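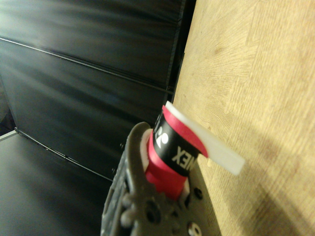
The red roll, up by the wood, with its white strip sticking out.

30 Aug 2021

Long one today, so this will be messy. We're two weeks into having the arm on the taping bench at Saragih and I finally got a full shift on it with Oleksandra (she usually gets the mornings, lucky her). I'd been grumbling about it all August, mostly to Imad, who has heard quite enough from me, and I have to say I had a pretty good time!

So the old way was that you stood there with a roll in your left hand and pulled with your right, and by lunch your thumb felt like somebody had parked on it. Now the gripper has the roll and I have... a stool. And a screen. And a little button I press when I don't like the look of something. Khang calls it the doorbell and now I can't think of it as anything else.

The target is 300 panels for the shift, same as before, but two of us cover it and there used to be four. That's the part I keep chewing on. Hưng went over to packing and says he's fine there, he likes the radio. Hiếu is learning the programming side and walks around with the Clarnis manual under his arm like a schoolbook. They both kept their pay, I asked. But the bench is quiet. We used to talk all day long, real nonsense, whose cousin was getting married, what was wrong with the coffee. With Oleksandra and me on opposite ends it's more like waving across a street.

What I did like was getting asked things. Hiếu came by after break and wanted to know how I tell when a strip is going to go on crooked, and I had no idea how to answer him! I've just always known. I ended up shutting my eyes and doing it with my hands in the air, and he wrote down "starts the turn early, before the corner," and I thought, well, yes, I suppose I do. Ten years at this and I'd never put it in words.

My thumb doesn't hurt tonight. I noticed it opening the pickle jar, first try, and stood there in the kitchen feeling a bit disloyal to somebody, not sure who.

I've asked if I can sit in on Hiếu's next session with the Clarnis people. Imad said he'd put my name down. Must remember to bring my reading glasses, and to give Hưng back his lunch box, it's been in my locker since he moved.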